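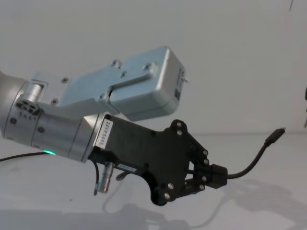 Gripper holding a black cable, plug end up and to the right.

Matei grasp planner: frequently asked questions

Maintained by Margareta Bratu. Corrections to Murdo Tennant at the Drirkumholm lab.

Does Matei handle cables?
Sometimes. It will plan a pinch grasp on a cable and give you a confidence score. It has no model of what the free end does once the arm moves, so the score covers the grasp and says nothing of the plug. I would not plan an insertion on it.

The release notes say "deformable object support." Is that true?
I argued against that wording. What shipped in August is a segmentation mask for thin dark objects and a slower approach speed. Support is a generous word for two settings.

What is the real success rate?
We quote 84 percent for cable pickup at Drirkumholm. Ask what counted before you repeat it. A pickup passed if the fingers closed on any part of the cable and stayed closed for 3 seconds. Where the plug was pointing did not enter into it.

Will I get the same number in my own lab?
Probably lower. The Hirkuvari group ran the same build under their own lights and the planner kept grasping at shadows on the table. Turn on the depth check (off by default, and I still don't know why).

Do I have to recalibrate the wrist camera after changing the gripper?
Yes. The software will let you skip it and will not warn you. It loads the last hand-eye file it finds, right or wrong.

Can I use a learned policy in place of the planner?
You can, through the Lumholm bridge. Murdo likes it. I have watched it do well on cables it was trained on and I have not seen a fair test on others. If you have one, send the logs - all of them, failed runs included.

Why does the planner time out after eight seconds?
That is the limit in the config file. Raising it rarely helps. If no grasp has turned up by then, the mask is usually bad, so look at that first.

Is there a simulator?
There is one for rigid parts. Cables in it behave like bent wire, and tuning against them cost us most of a month. Use it to check for collisions with the table and leave the rest to the real arm.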